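Open Day at the Duggan Building: A Conversation with Nabila Belhaj

Published May 30, 2026

The Drosisden Institute opened the second floor of the Duggan Building to visitors this month for its spring open day. Guests were received in the lobby by members of the Eltar group and taken upstairs in small parties. Nabila Belhaj, who directs the group and its work on household manipulation, met with the Office of Public Programs afterward to discuss the day and the work presented.

Dr. Belhaj joined the Institute after a period in industrial automation, where she worked on packaging lines. She described the move as a change in the kind of difficulty she faced.

"On a packaging line, you design the surroundings to suit the machine," she said. "The boxes arrive facing the same way, at the same height, all day long. In a kitchen you have to accept what people have left on the table."

The group's principal project, Jomeck, is a simulation program in which a robot arm practices everyday tasks before any of them are attempted on hardware. Visitors were invited to sit at one of 4 workstations and follow a practice run on screen while a member of the group explained the planning software. Each session lasted 60 minutes, including time for questions.

Asked why the program was chosen for a public demonstration, Dr. Belhaj said that simulation is where most of the group's working hours are spent.

"We could have shown only the hardware laboratory, and people would have enjoyed that," she said. "But I wanted them to see the part of the job that fills our calendar. A student may spend a whole semester inside Jomeck before asking for time on the real arm." 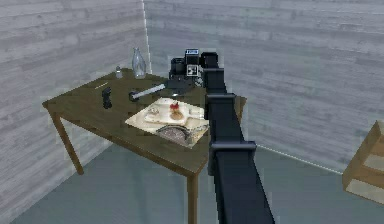

Clutter is a central subject of the group's current research, and Dr. Belhaj returned to it several times. Earlier versions of Jomeck used bare tables with a single block to be picked up, and the results did not carry over well to ordinary rooms. The breakfast table shown to visitors is meant to be harder. A glass carafe stands toward the back, a cream-colored tray takes up much of the front, and a small red fruit sits on top of a round brown roll, so that a program asked to move one must consider the other. "Clear glass is difficult for us in the laboratory, because the depth sensors do not read it well," Dr. Belhaj said. "We want the planner to have met the problem of a tall, narrow neck before it has to deal with a real one."

The arrangement of the table is changed between practice runs. Positions and angles are varied by the software within limits set by the researchers, and the group reviews a selection of the layouts by hand. Dr. Belhaj said this review is slow work but that she has no plans to give it up.

"The software will produce a table that no person would ever set," she said. "Some of those are useful to us. Others only teach the program bad habits, and you need someone to look and decide."

Several visitors asked when such a system might be available for use at home. Dr. Belhaj was cautious in her reply. She noted that a task completed in simulation must then be repeated on the hardware under supervision, and that the two sets of results often differ. Friction is a frequent source of disagreement, as are soft items such as paper and cloth, which the program handles in a simplified form.

"I told them I would not give a year," she said. "I can say what we will be testing in August, and that is the reach across a crowded table toward an item at the back. After that, we will look at the results and write the next plan."

The open day also included a short talk for high school students considering engineering. Dr. Belhaj encouraged them to take courses in mechanics and statistics along with programming, and to look for chances to repair things.

The hardware laboratory will receive visitors again in August. Groups wishing to attend should write to the Office of Public Programs and state the number of guests and any access needs. Sessions are offered in English, and children must be accompanied by an adult.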